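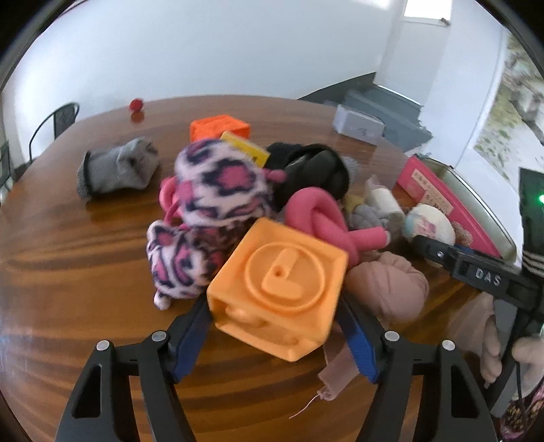

집안일을 대신하는 로봇 이야기에서 가장 늦게까지 남는 숙제는 정리다. 바닥 청소는 오래전에 기계에 넘어갔고 설거지는 식기세척기가 맡지만, 식탁 위에 쌓인 물건을 치우는 일은 여전히 사람 손으로 한다. 장난감과 천 조각과 포장된 물건이 한데 엉킨 더미를 생각해 보면 된다. 시곗바늘 모양이 도드라진 노란 주황색 플라스틱 큐브는 검은 집게 손가락 두 개 사이에 비스듬히 물려 있다. 모서리가 있고 면이 단단하니 집게로서는 쉬운 축에 든다. 바로 뒤에 있는 분홍 표범 무늬 봉제 인형이나 매듭처럼 꼬인 분홍색 폼 튜브로 넘어가면 사정이 달라진다.

기자는 지난 7월 가정용 로봇 팔을 개발하는 Kinby의 작업 공간을 찾았고, 이어서 물류와 세탁 설비를 운영하는 Brasbridge의 작업장을 둘러보았다. 궁금한 것은 하나였다. 기계가 지금 집과 작업장의 잡일을 할 수 있는가. 답은 일의 종류에 따라 크게 갈렸다.

## 집게가 배우는 방식

Kinby가 쓰는 방법은 이 업계에서 이제 흔하다. 사람이 손잡이가 달린 집게를 쥐고 평소처럼 물건을 집어 옮긴다. 집게에는 카메라가 붙어 있어서 손가락이 벌어진 정도와 움직인 궤적이 영상과 함께 저장된다. 이 기록으로 모델을 학습시킨 뒤 같은 모양의 집게를 단 로봇 팔에 옮겨 싣는다. 로봇을 원격으로 조종해 시범을 모으던 때보다 훨씬 빠르고, 로봇을 들이기 어려운 좁은 집에서도 할 수 있다.

단점도 있다. 사람은 맨손일 때 손가락 끝의 감각으로 미끄러짐을 알아채는데, 집게를 쥐면 그 감각이 크게 줄어든다. 숙련된 작업자도 처음에는 얇은 비닐 포장을 자주 놓친다. Kinby의 개발진은 이런 실패도 버리지 않고 따로 보관한다. 놓친 물건을 다시 집는 과정이 학습에 도움이 된다는 판단에서다.

집게 손가락 안쪽에는 골이 파인 파란 패드가 붙어 있다. 회사 설명으로는 패드의 재질을 바꾸는 데만 한 계절이 걸렸다. 너무 무르면 무거운 물건을 들 때 밀리고, 너무 단단하면 둥근 물건이 튕겨 나간다. 지금 쓰는 패드도 모든 물건에 맞지는 않는다. 개발진이 가장 싫어하는 물건은 실밥이 나온 천이다. 실이 패드의 골에 걸리면 집게를 벌려도 천이 떨어지지 않는다.

## 단단한 것과 흐물흐물한 것

정리 작업의 난이도는 물건의 무게보다 형태가 얼마나 유지되느냐에 달려 있다. 상자, 블록, 컵은 들어도 모양이 그대로다. 카메라가 한 번 본 모양을 믿고 움직일 수 있다. 천이나 인형은 집는 순간 모양이 바뀐다. 어디를 잡느냐에 따라 늘어지는 방향이 다르고, 들어 올리는 도중에 옆 물건을 끌고 오기도 한다.

Kinby의 시제품 Saber는 단단한 장난감만 섞어 놓은 탁자에서는 꽤 믿음직했다. 블록을 하나 집어 바구니에 넣고 돌아오는 동작이 끊기지 않았다. 같은 탁자에 양말과 수건을 섞자 속도가 눈에 띄게 떨어졌다. 수건 한 장을 들어 올리는 데 30초가 걸렸고, 그동안 집게는 수건 위를 몇 차례 맴돌았다. 결국 들기는 했지만 밑에 깔려 있던 양말이 같이 따라왔다. 사람이라면 한 번 털고 말 일이다.

더미도 문제다. 물건이 하나씩 떨어져 있으면 카메라가 윤곽을 구분하기 쉽다. 겹쳐 있으면 어디까지가 한 물건인지부터 정해야 한다. 비슷한 색이 붙어 있으면 더 어렵다. 아이가 있는 집의 장난감은 분홍색이면 분홍색끼리 몰려 있는 일이 많아서, 시스템이 인형과 천 뭉치를 한 덩어리로 보고 가운데를 집으려 드는 경우가 나온다.

표면의 반사도 골칫거리다. 니스를 칠한 나무 탁자는 물건을 거울처럼 비춘다. 초기 모델은 비친 모습을 물건으로 착각해 집게 끝을 탁자에 대고 눌렀다고 한다. 지금은 그런 실수가 드물다. 다만 창이 큰 방에서 오후 해가 낮게 들어오면 인식률이 떨어지는 현상은 남아 있다.
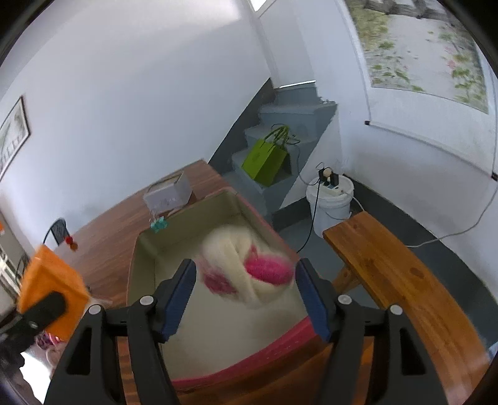 상자에 넣는 동작은 집는 동작만큼 주목받지 못하지만 실제로는 더 까다로울 때가 많다. 집게에는 두께가 있다. 물건을 상자 구석에 내려놓으려면 손가락이 벌어질 공간까지 계산해야 하고, 벽이 높은 상자라면 팔이 들어가는 각도도 제한된다. 사람은 상자가 차면 손등으로 눌러 자리를 만든다. Saber에는 아직 그 동작이 없다. 상자가 절반쯤 차면 새 물건을 맨 위에 얹고, 얹은 것이 굴러떨어지면 다시 집는다. 운이 나쁘면 같은 물건을 집었다 놓기를 되풀이한다.

폭신한 물건을 놓을 때는 언제 손을 놓을지도 정해야 한다. 딱딱한 블록은 바닥에 닿으면 힘이 전해지므로 센서가 금방 알아차린다. 인형은 닿아도 반발이 거의 없다. 그래서 높은 데서 떨어뜨리거나, 반대로 바닥까지 꾹 누르는 일이 생긴다. 장난감이라면 어느 쪽이든 괜찮지만 빵이나 유리 장식이라면 이야기가 다르다.

## 작업장은 조금 앞서 있다

Brasbridge의 작업장은 사정이 낫다. Lerkunach 외곽에 있는 이곳에는 숙박업소에서 들어온 침구를 분류하는 라인과 반품된 소형 상품을 상자에 담는 라인이 있다. 로봇 팔은 상자 담기 라인에서 일한다. 다루는 상품은 종류가 많아도 대부분 포장되어 있고, 조명은 하루 종일 같다. 상자의 위치도 정해져 있다. 집에서는 어느 것 하나 보장되지 않는 조건이다.

이 라인에는 로봇 팔 일곱 대가 놓여 있고 직원 두 명이 함께 근무한다. 직원의 일은 로봇이 포기한 물건을 처리하는 것이다. 로봇은 같은 물건을 두 번 놓치면 옆 통으로 밀어 놓는다. 오전에 본 통에는 투명 비닐에 든 양말, 줄이 풀린 이어폰, 뚜껑이 열린 플라스틱 용기가 들어 있었다. 현장 관리자는 통이 차는 속도를 보고 그날 라인의 상태를 짐작한다고 했다. 얇은 비닐 포장이 많이 들어오는 날은 통을 자주 비워야 한다.

침구 분류는 여전히 사람이 한다. 이불 커버와 침대 시트가 엉켜 들어오기 때문에 한쪽 끝을 찾아 당기는 일이 먼저다. 회사는 지난해 로봇으로 이 공정을 시험했다가 접었다. 시트를 펴는 기계는 이미 있지만 모서리를 찾아 기계에 물려 주는 일은 사람이 훨씬 빨랐다. 관리자는 다시 시험할 생각은 있으나 시기를 정하지는 않았다고 했다.

비용 계산도 집과 다르다. 작업장의 로봇은 밤에도 돌릴 수 있으므로 느려도 쓸모가 있다. 가정용 로봇은 가족이 지나다니는 시간에 움직여야 하고, 팔을 휘두를 공간도 좁다. 의자와 전선과 쇼핑백이 놓인 방에서 팔이 달린 기계가 이동하려면 먼저 길부터 치워야 한다. 그 길을 치우는 일은 지금은 사람 몫이다.

## 지금 살 수 있다면

Kinby는 Saber의 판매 시기를 밝히지 않았다. 시범 가정에 설치할 때는 탁자 하나와 수납 상자를 정해 놓고 그 범위 안에서만 쓰게 한다. 방 전체를 맡기는 기능은 개발 목록에 있으나 순서가 뒤쪽이다. 이동 받침대를 다는 것보다 천을 제대로 다루는 것이 먼저라는 것이 회사의 입장이다.

기자가 보기에 현재의 수준은 이렇다. 단단하고 손에 잡히는 크기의 물건을 한 탁자에서 한 상자로 옮기는 일은 된다. 느리지만 사람이 지켜보지 않아도 대체로 끝낸다. 천과 인형이 섞이면 성공률이 떨어지고 가끔 도와줘야 한다. 물건마다 제자리를 기억해 여러 곳에 나누어 넣는 일은 시연 영상에서는 보이지만 처음 가 본 집에서는 아직 기대하기 어렵다. 부품이 많은 장난감을 세트별로 모으는 일도 마찬가지다.

시범 설치를 신청하려는 집이라면 몇 가지를 미리 확인하는 편이 좋다. 탁자가 벽에서 떨어져 있어야 하고, 팔이 닿는 범위에 커튼이나 전선이 없어야 한다. 수납 상자는 깊은 것보다 얕고 넓은 것이 맞는다. 뚜껑이 달린 상자는 쓸 수 없다. 반려동물이 탁자에 올라오는 집은 현재 신청 대상에서 빠진다.

설치 뒤에도 일이 남는다. 패드는 먼지가 끼면 미끄러지므로 젖은 천으로 닦아야 하고, 골 사이에 낀 실은 핀셋으로 뽑는다. Kinby의 작업 공간에도 집게 옆에 핀셋이 늘 놓여 있었다.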